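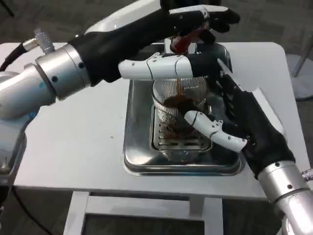

How to descale an office coffee machine (and when not to bother)

Posted November 19, 2018

Most descaling advice is written by people who sell descaler. The bottle in our kitchen, a Clalteck one, says to run a treatment every 20 days. I've never seen a reason given for that number, and I doubt there is one. Test your water first. If it's soft, you can probably stretch things a good deal.

What you need: a 900 mL jug, plain citric acid from the baking aisle, and 40 minutes when people aren't queuing.

1. Empty the tank and take out any filter. Leaving the filter in will ruin it.

2. Dissolve 20 grams of citric acid in 900 mL of warm water and fill the tank. Check the manual first, as a few makers rule out citric acid altogether.

3. Run half of it through into the jug, then switch off and wait. The forums say overnight. I'd say 20 minutes, and I've yet to see a longer soak do anything extra.

4. Run the rest through and throw it out.

5. Rinse with at least two full tanks of fresh water. Taste the last cup. If it's sour, rinse again.
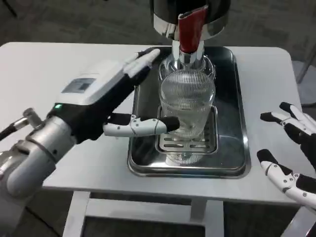 Can I use white vinegar instead?

It will shift light scale, but the smell hangs around for days and some makers warn it's hard on rubber seals. Citric acid is cheap enough that I wouldn't bother.

As for the Gatix "scale magnet" that clips on the inlet hose — save your money. Ours was on from May and the kettle-grey flakes kept coming.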